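Clasgate tool library gets a bigger room and a lot more sanders

I have been borrowing from the Clasgate Tool Library for years now, mostly because my garage is the size of a closet and I refuse to own a floor sander. So I was pretty excited (okay, very excited!) to hear that it's moving out of the basement on Marwat Street and into the old carpet showroom next door, with the doors opening on Wednesday at 4 p.m.

If you've ever tried to get a wet saw up those basement stairs, you know why this is news. I did it once with a tile saw and a bucket balanced on top, and I still have a mark on my shin. The new place is all on one level, with a loading door at the back wide enough for a pickup to back right up to it.
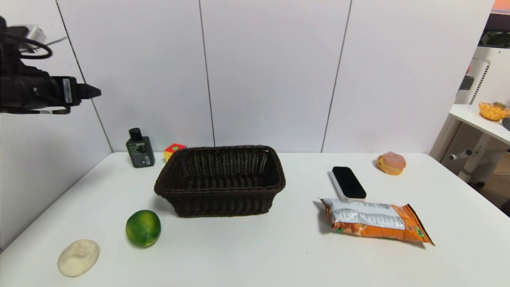 The collection has grown to 711 tools, and I got a peek at the list before the move. There are three drum sanders now, so no more waiting all spring for the one that pulls to the left, plus two flooring nailers, a proper oscillating multi-tool and a laminate cutter that doesn't need the power turned on at all. I had my eye on that last one before I'd finished reading the page.

Ghazala Durrani, who runs the place, told me the sanders are what people ask for most and that she used to spend half of every Saturday on the phone about them. "Folks would call me at home," she said. "I'd be making dinner and somebody wants to know if the edger's back." From now on you can reserve online up to two weeks ahead, and you'll get a text when your tool is checked in and cleaned.

Rates are staying put for members, which I was glad to hear. Big stuff like the sanders and the wet saws will need a deposit, and you'll still buy your own sandpaper and blades. They'll have those at the counter, or you can bring your own as long as it's the right size (ask first, I've guessed wrong). 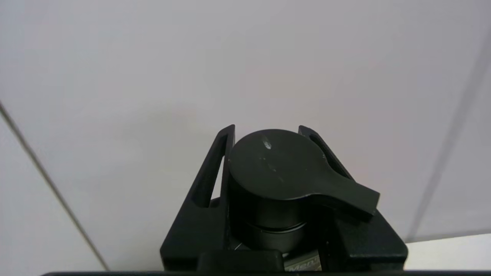 Laiba Hashmi
Home and Garden Writer

The move cost $3,000, and a good chunk of that came from the fall yard sale, where I personally paid too much for a box of mismatched clamps. Vikmont Hardware kicked in $300 and is lending a workbench for the demo corner.

Oh, and the demo corner! Naveed Kiani is going to teach a class there in November on patching and refinishing old hardwood. He did my neighbor's hallway and you'd never find the spot where the radiator leaked. Members get in free, everybody else pays at the door, and you should wear shoes you don't care about.

If you have something checked out right now, take it back to the basement until Tuesday night. After that, everything goes to the new counter. My own overdue stud finder will be going back this weekend, Ghazala, I promise.

Parking is on the side street, and the lot behind the showroom is for loading only.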